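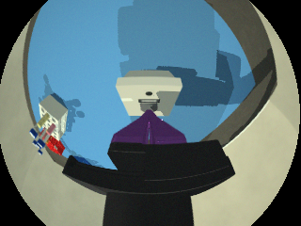
Simulator view along the gripper: closed work on a cream-coloured part, blue work surface, small items at the lower left.

Demonstration operators, remote control (simulated and physical arms)

Aris, Darivville site
Part-time, fixed term, four posts
Start: June

Aris is recruiting operators to record task demonstrations for the Huaranga project. An operator controls a two-fingered gripper on a robot arm through a hand controller and carries out short handling tasks on a table. Each run is recorded and, if it passes checking, becomes part of the material from which the arm's control model is trained. The work is divided between a simulator and a set of physical benches in the same building. New operators begin in the simulator.

No background in robotics is needed. We have had good results from people who came from dental laboratories, sewing rooms, crane cabs and watch repair, and less good results from some who expected the work to resemble a computer game. Runs are slow and are meant to be.

The work

A session is made up of blocks. In each block the operator is given one task, a written instruction and a starting layout. Typical instructions are of the following length:

Approach the cream part from the near side and bring both fingertips to its lower edge.
Move the part to the middle of the surface without turning it over.
Pick one small item from the group at the left and place it clear of the others.
Return the arm to the start pose with the fingers closed.

The layout changes between runs. Parts are shifted or turned, and the lighting in the simulator is altered so that shadows fall differently over the work surface. Operators should expect strong shadow across the part they are working on, and should judge position from edges and openings where colour is a poor guide.

The view is through a wide lens that looks down past the gripper. Straight table edges appear curved, the corners of the picture are black, and the gripper body hides whatever is directly below it. Items close to the body can be partly or wholly covered. Most people need a few sessions before they stop steering towards where an item seems to be. A second view from the side is provided on the physical benches. It isn't provided in the simulator for the first set of tasks, and requests to switch it on will be refused.

A run is accepted when:

- the instruction has been carried out in full and in the order given
- the fingers have not been driven into the work surface
- there is no pause longer than 4 seconds, except where the instruction calls for one
- the recording begins and ends in the start pose

A run which includes a slip followed by a correction may still be accepted and is marked as a recovery. Please don't restart a run on account of a slip. Recoveries are wanted, and there are fewer of them than the project needs. Deliberate slips are not wanted and are usually easy to spot in the joint traces.

Hand guiding

Later in the contract, operators will also demonstrate tasks by holding the physical arm and moving it through the motion. The arm is set to a low-stiffness mode for this and follows the hand with little resistance. The fingers are opened and closed by a rocker switch on the wrist. Hand-guided runs are shorter than remote runs and more tiring on the shoulder, and are limited to one block per session. Operators who can't do this part of the work, or would prefer not to, may stay on remote control for the full term at the same rate. Please say so when applying so that benches can be allotted.

Software

All recording is done in Clumico, our in-house recording tool. It shows the live view, the instruction and a status bar. Operators use it to start and stop a run, to mark a run as failed and to add a note of one line. Notes should state what went wrong in terms of the arm and the part ("left finger caught on slot edge") and leave out opinions on the task. Comments on the tasks are welcome, but they go in the bench book, where the task authors read them.

Clumico is in English only. It runs on our machines and can't be installed at home. There is no home-based version of this post.

Hours and pay arrangements

The contract is for 210 hours, spread over the term by agreement. A session lasts 90 minutes, with a break after each block. An operator may do two sessions in a day with a meal break between them, but not three. Early sessions begin at 8.00 and the last one ends before 19.00. Sessions are booked ahead on a shared sheet, and a booking can be moved up to noon on the day before.

Pay is by the hour and doesn't depend on the number of accepted runs. We tried payment by run in the past and the quality of the recordings fell. Time lost to a simulator fault or to a bench being recalibrated is paid in full. Training is paid at the same rate.

Training and checking

Training takes place over the first week of sessions. It covers the controller, the view, the start pose, the stop button and the written rules for each task family. At the end, each new operator records a test set in the simulator. The pass mark is 70 per cent of runs accepted. Those who fall short may repeat the set once after further practice. Runs from the test set are not used in the project.

After that, a checker reviews a sample of each operator's runs and returns it with remarks. Remarks are brief and can seem blunt. The most common ones concern approach angle: operators tend to come in too flat, so that the fingertips meet the front of the part before they are low enough to close under it. The next most common is closing the fingers while the arm is still moving.

What we ask for

Essential:
- steady use of both hands, and patience with repeated work
- eyesight, with or without glasses, good enough to follow small parts on a monitor
- ability to tell similar dark shades apart on screen (tested at the trial; see below)
- ability to read and follow written instructions in English exactly
- right to work locally

Useful:
- experience with fine assembly, inspection, microscope work or remote handling of any kind
- experience of writing short fault reports

Operators are seated for remote sessions. Chairs, monitor and controller mount are adjustable. The controller can be set up for left-handed use, although the change takes some minutes and left-handed sessions are grouped together where possible. Applicants who are prone to motion sickness should know that the view moves with the arm. We can offer a short try-out before a decision on either side.

Recordings and personal data

Each recording contains the simulated or bench view, the controller signals, the arm's joint positions and the operator's one-line notes. It contains no sound. Operators' faces are not recorded. On hand-guided runs the operator's hands and forearms may be seen, and plain sleeves without lettering are required. Runs are stored under an operator code. The list linking codes to names is held separately and deleted when the contract is closed.

How to apply

Send a letter of no more than one page to Idun Hovland, demonstration lead, at the Aris office in Darivville. State the hours you can work, any hand-work you have done - paid or unpaid - and whether you wish to be considered for hand guiding. A full CV isn't required. References are taken up only after the trial.

Suitable applicants will be invited to a trial of one session in the simulator, paid at the normal rate. It consists of a shade test, a short introduction to the controller and several runs of a single-part task on the blue surface. Speed isn't scored. Please bring reading glasses if you use them, and leave rings and bracelets off the right hand, or the left if you will be using the left-handed mount.

Entrance is by the yard door. The front door on the street side is kept locked after 17.00, so applicants with a late trial should ring the bell marked Bench Hall.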